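Progress report to the Padia Fund
Live music and recording program, Toseo Hall
February 1, 2020

Quick one this time, we are in the middle of load-in for tonight. Full accounts come separately.

Where we are

The joint concert series is up and running. Six shows done since November, two left. Best night so far was the Obradović Quartet sharing a bill with Cliltano - string players and a loud five-piece band, separate sets and then four songs together at the end. We sold 374 tickets for that one, our biggest crowd of the season. Slowest night was the solo piano show, 46 in the seats. Bad weather, and we put the posters up late. Our fault on the posters.

Rehearsal time

You asked how the paid rehearsal days are being used. Every pairing gets two full days in the hall before the show. Two is tight. The first day mostly goes on keys and tempos, who sits out where, whose arrangement wins. Cliltano asked for a third day and we found it out of the contingency line. Would like to build that in next year.

Stage plots for all eight shows are now in one shared folder, so the crew can set up before the bands get here. Saves us most of an hour on show day.
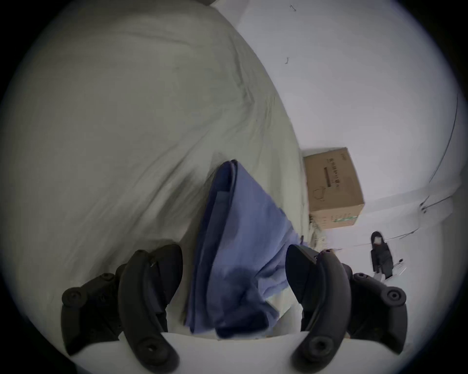 Recording

Behind schedule. The plan was to have the live album mixed by now. We have more than 100 takes from the first six shows and have been through maybe half. Two problems: a bad cable on the left piano mic for one whole night (that set is probaby lost) and one group has not signed the release yet. Chasing.

Mixing starts again next week. Still aiming for ten tracks.

School sessions

19 sessions given, all free. Mostly drums and singing, plus a songwriting day that ran over because the kids wanted to finish their chorus. Teachers want more of those. We only have one drum kit we can lend out and its getting tired - new heads at least before spring.

Money

On budget for artist fees. Over on sound hire, under on printing. Piano tuning went up and we did not plan for it.

What we need from you

OK to move the leftover printing money to sound hire. Also a yes or no on pushing the album deadline back eight weeks. Email is fine for both.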